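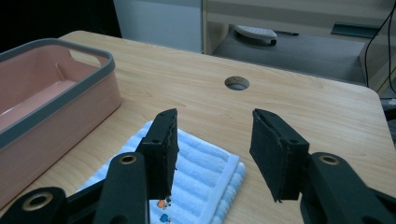
Household Skills, Unit 4: Folding and Storing Towels
Instructor: Sigrún Dalsgaard

Bring two towels of your own to the session. Hand towels are easiest to learn on. We use the tables in the Parthorpe room, and each pair gets a tub.

Setting up
Wipe the table and let it dry. Put the tub to one side, within reach, and keep the middle clear for folding. The tub should be empty when you start.

The fold
Lay the towel flat with the long side toward you. Smooth it with your palms from the center out. Fold in half, match the corners, then fold in half again. Ribbed towels go more easily if the first fold runs along the ribs – across them the cloth tends to spring back. If there is a border band, line it up before you press down.

Filling the tub
Folded edges face the same way. Large towels go on the bottom, washcloths on top. Stop below the rim so the handle stays free for lifting.

Practice
Fold 10 towels at home before the next class and write down which ones would not stay flat. Abhishek Kushwaha will go over the notes in the first 30 minutes.

Reading: Hodlow, Linens and Laundry, page 387. Skip the part on fitted sheets, we cover those in Unit 5.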